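Home | Sewing | Kitchen & Table | Mending | Seasonal | Contact

Print this page | E-mail this to a friend

How to sew a tablecloth for a table with rounded corners

I have made a good many tablecloths over the years, and the ones that gave me the most bother were always for tables with rounded corners. A square cloth on a rounded table will do perfectly well, but the corners hang down in long points that catch on knees and chair backs, and if you have small children or an interested dog they get pulled. Curving the corners of the cloth to suit the table takes one extra evening (two if you stop for supper, as I do) and it makes all the difference to how the thing hangs.

You don't need to be much of a sewer for this. If you can thread your machine and keep to a straight line most of the time, you will be fine. The curves are the only part that wants patience, and I'll go through them slowly.

What you will need

Enough fabric for your table plus the drop on all sides
Matching thread
Pins, and plenty of them
A dinner plate or a large tray to draw round
Tailor's chalk
Bias binding, if you would sooner bind the edge than hem it
A hot iron with plenty of steam

Choosing the fabric

A medium-weight cotton is the easiest by far. Linen is lovely but it creases if you so much as look at it, and anything slippery will wander off the table while you are measuring. I buy most of mine from the remnant shelves at Deltthorpe market, where they will usually let you unroll a piece and have a proper feel of it before you make up your mind.

Checks and plaids are my favourites for a kitchen or a workroom, partly because they hide a tea stain very well, and partly because the lines do half your measuring for you! Do look closely before you buy, though. On a printed check the pattern is sometimes put on slightly crooked, and you will spend the whole job deciding whether to follow the threads or the squares. A woven check can't play that trick on you.

Wash it first, please. I once skipped this with a length of Hinasent cotton I was very proud of, and after its first trip through the machine it came up short at both ends of the table.

Measuring

Measure the top of the table lengthways and across, at the widest points. Then decide on your drop, meaning how far the cloth hangs down over the edge. Sit on one of your own chairs and see where your lap comes. You want the cloth to stop a little above it.

Add the drop twice to the length and twice to the width, and then add 2 cm on every side for the hem. Write it all down. I say this as someone who has cut fabric from memory with the telephone ringing.

Cutting the corners

1. Fold the fabric in half and then in half again, so that all the corners lie on top of one another. With a check, take your time and match the lines through every layer, pinning as you go.

2. Lay your plate on the open corner so that its rim just touches both cut edges, and chalk round it. For a bigger curve use a round tray. It's worth trying this on a sheet of newspaper first and laying the paper on the table to see how you like it.

3. Cut slowly along the chalk. If your scissors struggle with the thickness, cut one layer, unfold it and use it to mark the others.

Hemming the curve

4. Run a line of long stitches 6 mm in from the edge round each curve, and leave the thread ends hanging.

5. Press a narrow fold along the straight sides. When you reach a curve, pull gently on one of those loose threads and the extra fabric will gather itself in. Steam it flat with the tip of the iron. It will look hopeless for a minute and then it will settle.

6. Fold again, pin, and stitch close to the inner fold. Start halfway down a long side, so your join isn't sitting on a corner where everyone will notice it. Go round the curves at a snail's pace with the needle down whenever you stop to turn.

7. Press the whole cloth once more and try it on the table. A teal, pale blue and white plaid is a good cheerful choice for a table that gets used for everything. 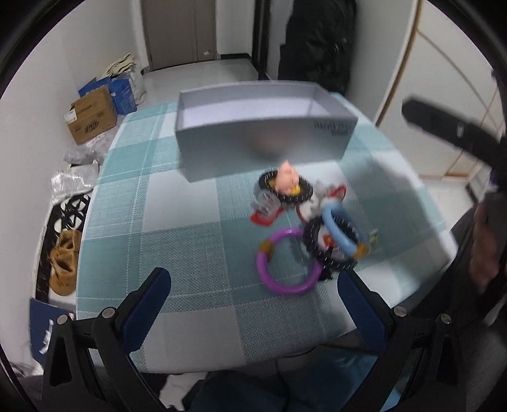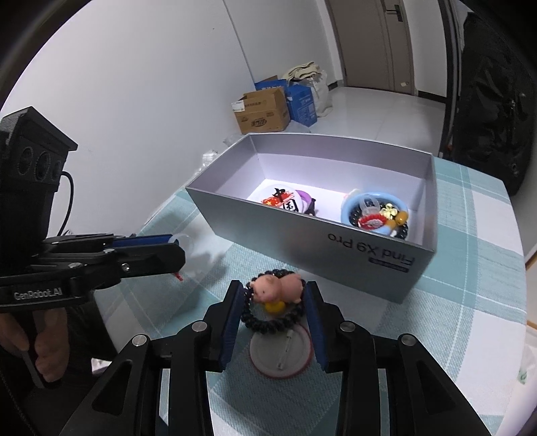

8. Look along each side at eye level and check that the lines of the pattern run level with the table edge. If one side dips, shift the cloth before you go unpicking anything. I have unpicked a perfectly good hem more than once.

Looking after it

Shake it outdoors, wash it at a moderate heat and hang it over the line by the middle so that the curves don't stretch. Iron it while it is still a little damp, working from the centre outwards.

If you'd like a matching set of napkins, the leftover strips will often stretch to a few small ones. Ask for pattern leaflet 1089 at the Prollside sewing room; they keep a stack of them by the door.

Print this page | E-mail this to a friend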